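Solanki Deep Sink, 27 inch, stainless steel

I put off buying a deep sink for years and then caved one Friday – best thing in my kitchen now!
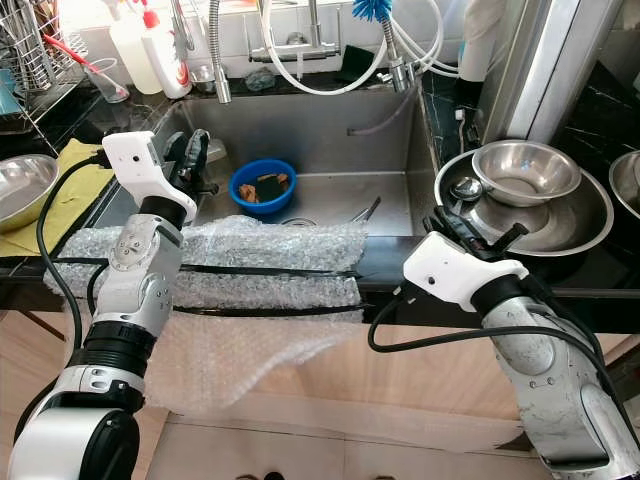
I can wash up in a bowl and still have room beside it for rinsing (my old one was all bowl and no elbow room). It fits a 27 inch cabinet, and the drain and 2 mounting clips come in the box. Faucet sold separately – I like a tall pull-down with this depth. Ships from Alley in around 24 hours.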